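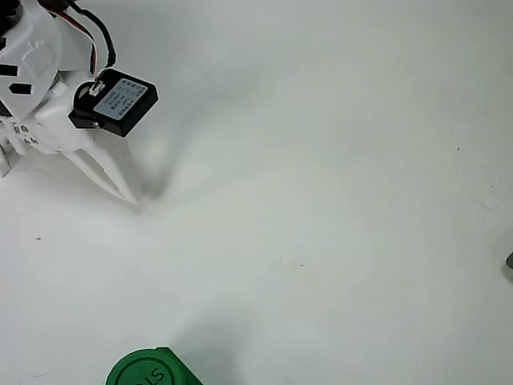 The gripper over the bench, servo on its bracket and the finger pointing down at the table.

Flollcombe workshop, cell upkeep meeting, July
Present: Gitau Urio, Nafula Mwaipopo, Elibariki Masanja, Naomi Tanui, and me (Hamisi Masanja) on the notes again. We started at 4.10 because Gitau was still hunting for the small screwdriver.

1. Last month's notes
Fine, except I'd spelled Vestberg wrong all the way through. Sorry, Vestberg!

2. Gripper servo
This took up most of the hour. Nafula has been through the log and we're at 1,389 open-and-close cycles since the servo was last changed, with 141 of those flagged for drawing too much current on the close. Gitau thinks the bracket screws are working loose and the finger is rubbing on its way in, and I must say I'm with him. Elibariki still blames the connector (he always does, though he was right in spring). We agreed to do both jobs in one go: nip up the screws, reseat the plug, then run the slow close ten times with the cover off and listen. If it still grumbles, we fit the spare from the Ondieki box.

Nafula asked that whoever does it powers the cell down at the wall and not just on the pendant. Yes please, everyone.

3. Wiring
There's a loop of wire at the top of the gripper and Naomi would like it tied back before it catches on something. Gitau doesn't want it pulled tight, as the wrist needs the slack to turn. They went back and forth for a bit and settled on one soft tie, fitted with the wrist turned as far as it'll go. Naomi to do, Gitau to watch and tut.
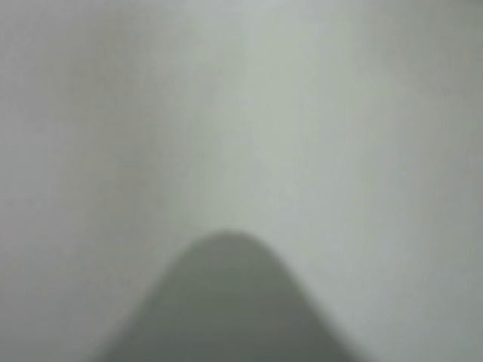 4. Fingertip and homing
Homing has drifted again. Elibariki had to nudge the height offset twice last week, and he'd rather we found out why than keep nudging, so he's going to check the tip against the gauge block before and after the servo job and write both readings in the book. In the book, please, and not on the back of his hand!

I asked if we should print a new set of fingers while we're at it. Naomi says 319 grams left on the white reel, plenty for a pair, so she'll set them going overnight.

5. Tistska software update
Put off until the servo is sorted. I don't want to be changing 2 things at once and then arguing over which one did it.

6. Any other business
Gitau wants the spare screws kept in a lidded tub and labelled. Agreed very quickly. Nafula will wipe the table down before the homing check.

Actions
Gitau and Elibariki: screws, plug, slow close test
Naomi: soft tie, new fingers
Elibariki: tip readings in the book
Nafula: table, and reset the cycle count if the servo gets swapped
Me: ask Vestberg what a second spare would cost

Finished at 5.20. Next one is the same time next month, and Elibariki is bringing the biscuits.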